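Home Care Guides > Cloths and Towels

Flenia Towel Care: Set-up Guide, Section 8
Last updated: 28 July 2026

8. Folding and hanging the microfibre towel

Please read this section before the first use. The towel must be washed one time alone, without softener, and dried fully.

1. Shake the towel two times, outdoors if it is possible.
2. Lay it on a clean table and smooth it with the flat hand, from the centre to the corners.
3. Fold it in half, long side to long side. Do not press the fold, the pile should stay thick.
4. Lift the towel at the fold and let both halves hang down.

Note: A thick towel is holding its fold without clips. A thin one may slide, so fold it one more time.
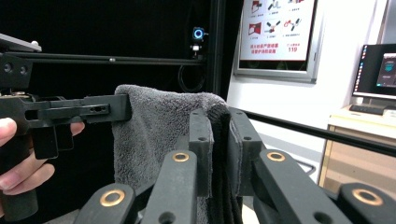 Fig. 11. Grey microfibre towel, held at the upper fold.

5. Put the fold over the rail and pull the lower edges until they are level.
6. Leave a space of 20 mm between two towels, so the air can go through.

CAUTION: Do not hang the towel over a heater. The fibres can melt and the colour will change.

CAUTION: Keep away from hooks with a sharp point. Pulled loops should be cut with scissors, never torn.

For storage in the Bornmont cupboard, go to Section 11.

Shares: 159 | Comments: 20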